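Steaming without the soggy bottoms

I got my first steamer the February we moved to Teltirthorpe, when the kitchen had one working burner and I was feeding everybody out of whatever I could plug into the wall. I've been steaming things ever since - buns, dumplings, carrots, leftover rice, even a slightly tragic bagel - and I've picked up a few habits along the way that I'm happy to pass on.

First, the water. Start with hot water from the kettle if you can. It gets you to full steam so much faster, and the food isn't sitting there going damp while things warm up. I pour mine in up to the line and no further, because if it boils too high it splashes through the holes and you end up with wet patches on the underside of your dough. Yuck.

Second, paper. I cut little squares of parchment, one per bun, and keep a stack of them in an old Brikero cookie tin. Cabbage leaves work too, and they're lovely with dumplings (you get to eat the leaf!). Don't line the whole tray in one big sheet unless you've poked plenty of holes in it. The steam has to get up somehow.
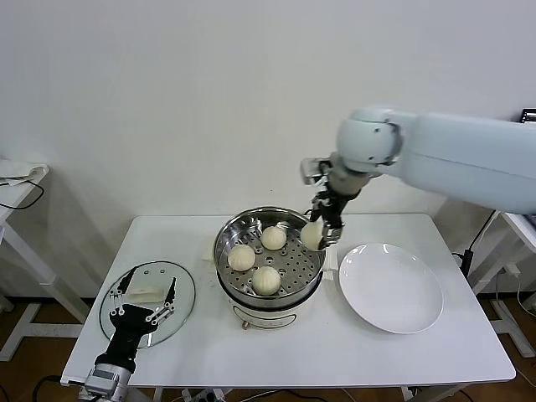
Give everything more space than you think it needs. Dough swells a lot, and two buns that grow into each other will tear when you pull them apart, usually right through the filling. I leave a gap as wide as 2 fingers and do a second batch if I have to. The second batch is always quicker anyway, with the pot already hot.

Now the lid. A metal or glass lid collects water and drips it back down, and that's where those sad shiny dents come from. Wrap the lid in a thin dish towel and knot the corners on top, well away from any heat. When the time's up, switch off and crack the lid open just a little, then walk away for 3 minutes. If you whip it off all at once the buns can wrinkle up like they've been in the bath too long.

For cleaning, I used to scrub at the chalky ring in the bottom with a scouring pad, and all I did was scratch it. These days I mix 100 ml of white vinegar with the same amount of water, let it sit in the base for half an hour with the plug out, and wipe. Rinse well or your next batch will smell like pickles! My aunt's old Dela Peña cookbook says to use lemon, and that's nice too if you've got a tired one rolling around in the fridge.

Leftovers freeze beautifully. Let them cool all the way, freeze them on a plate so they don't stick, then bag them up. I pack them in bags of 4, since that's a lunch and a snack in this house. They go back in the steamer straight from frozen, no thawing.

Next time I want to get into storing flour, as I've just had moths in mine and spent a whole evening washing out my Drerkesow jars.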